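Jarmont Meeting Table, Square, White

Plain square table with a white top, for small meeting rooms and shared desks. The top measures 76 cm on each side and wipes clean with a damp cloth. Ships flat with all bolts and a hex key.
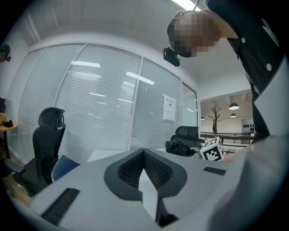
White top, in a room with glass walls and blinds.

Office chairs are sold separately. Most high-backed models can be pulled up on any side.

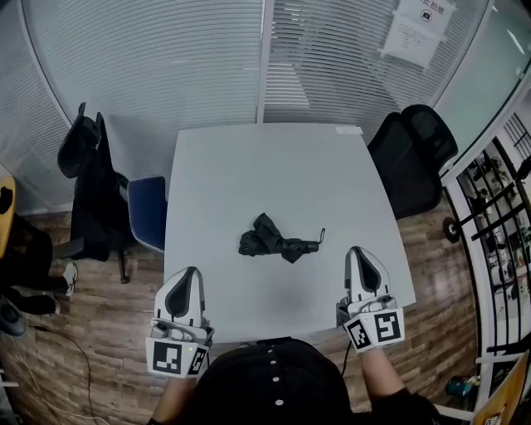 Weight is 40 lb boxed. Assembly takes one person and one tool. Spare feet can be ordered under part no. 457. For orders of more than one table, write to Nesrin Çınar in sales.

Related items
Grenmont Mesh Office Chair
Stendton Side Table, Round

Shares: 212

Contact | © Jarmont | Back to top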